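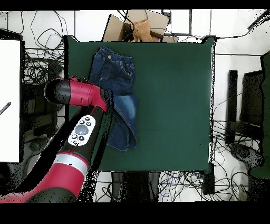

Jeans on the green table, legs folded back.

March 28, 2022

Lockdown alert, Pillgate school. Bench work and notes from the site visit.

Carried on from the last entry. The school's complaint was that the lockdown tone gets taken for the fire alarm in the older block, and people start walking out to the field when they should be staying put with the door shut. Went through the log off the Virk panel this morning. It holds 296 entries, nearly all of them door contacts opening and closing, which makes it a pain to read. The useful ones are the test activations. The panel did send the lockdown signal on every test, and every speaker on the loop reported back. So the fault is in what people hear and what they do next. The wiring is fine.

Played both tones through the bench speaker with the workshop door shut and stood in the corridor. The two are very easy to mix up through a door. Both rise, both repeat quickly, and the gap that is meant to set the lockdown one apart gets lost. Asked people passing by which was which and got wrong answers from staff here who have heard both for years. Children hearing it at a drill once a term have no chance.

Tried the following on the bench.

Voice only, no tone. Clear in a quiet room. Useless with the compressor running, and I expect the same in the dining hall at lunch.

Low slow tone, then voice, then tone again. Much better. The low note comes through the door and you can tell at once it isn't the fire bell. The voice is short: "Lockdown. Go in and lock the door." Dropped the word "please", it made the message longer and people started talking over it.

Low tone with a long gap. Felt calmer, but a person walking into the building during the gap would hear nothing. Shortened the gap and left it there.

Set-up I want to take to site is the second one, with the volume at 4 on the amp for classrooms and 5 for the hall and the kitchen. At 5 in a small room the voice breaks up and hurts a bit, so do not just turn everything up and leave it.

Door locks. The Plinari thumb-turn sample is on the test door. It locks from inside without a key, and a key from outside still opens it, so nobody can shut themselves in with a child and keep staff out. That was the school's main worry and it was a fair one. Gloves on, it still turns. With the door pulled out of line by a wedge under the hinge side it sticks halfway, and the turn then looks locked when it is not. I don't like that. The older block has plenty of doors that have dropped. They will need rehanging before the locks go on, and that has to go in the quote as its own line or it will be argued over later.

The Grevow version has a little window showing red or white. Easier to check at a glance, but the window is on the room side only and the turn is stiffer. A small teacher or an older child might struggle with it. Not ruling it out. Would like to try one on a door that has been rehung properly before deciding.

Notes from the visit

The music room has no speaker at all. It is on the drawing. Somebody has plastered over the box. Need to find the cable before quoting for a new run.

The glass panels beside the classroom doors let you see straight through to the back wall. The school has asked for blinds. Roller type, on the inside, with no loose cord. They want to be able to show work on the glass the rest of the time, so no film.

Toilets by the side entrance. Asked what a child in there is meant to do, and there was no written answer. Staff all had a different idea. Outside our job, but it went in the email to the school and it should stay on the list until they reply.

Mobile classroom is the weak spot. Thin door, poor lock, and the speaker is on the outside wall of the main building facing the wrong way. Suggest 2 speakers for it, one inside, one under the porch. The porch one is for anyone caught on the path.

A parent at the gate asked whether all this meant something had happened. Told them no, it was an upgrade and the school would be writing home. Rang the office afterwards and asked them to send the letter before we start drilling walls. Men with ladders and no notice is a bad way for families to find out about lockdown work. The letter ought to say what the new tone sounds like and that the first drill will be announced. Some of the younger ones were upset after the last one, and the head would prefer the first few to be done as a talk-through with the tone played quietly at the end. I agree with that. The system does not need a surprise drill to be tested, we can run the speakers after hours.

Dates. Hall and mobile classroom could be done out of hours in term. The rest has to wait for August with the building empty. Rehanging doors first, locks after, blinds last.

To do

Record the voice again, there is a hum under it from the bench supply.

Ask Plinari whether the turn can be had with a bigger handle.

Filter the door contacts out of the Virk log so the next person can read it.

Put the test door back in line. The wedge is still under it, mind your fingers.

Chase the school about the toilets.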